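6 comments · 2 min read

tracey_w: My grandmother's sourdough starter has followed me through three kitchens, bless it, and now I'm wondering whether I really need to feed it every single day?

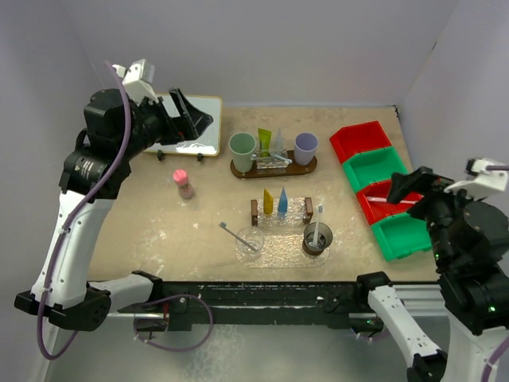

I bake maybe twice in April and hardly at all once it gets warm, so it's an awful lot of flour.

Zsofi63: Oh, put it in the fridge, dear! Mine goes weeks.

theerawat_d: Have to disagree, sorry. Cold makes mine sour and sulky.

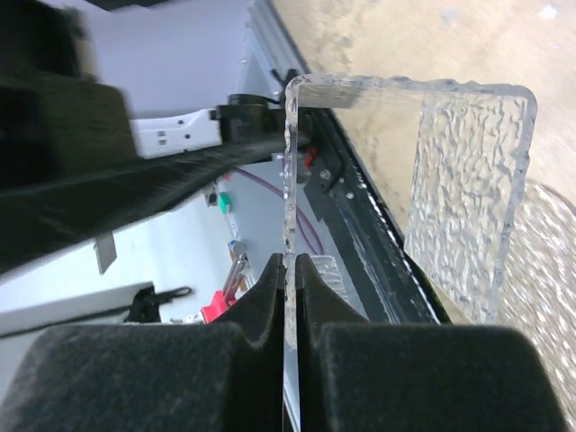 Page 6

Zsofi63: Then feed it twice before baking, 200 grams of flour each time. Works for me!

3 shares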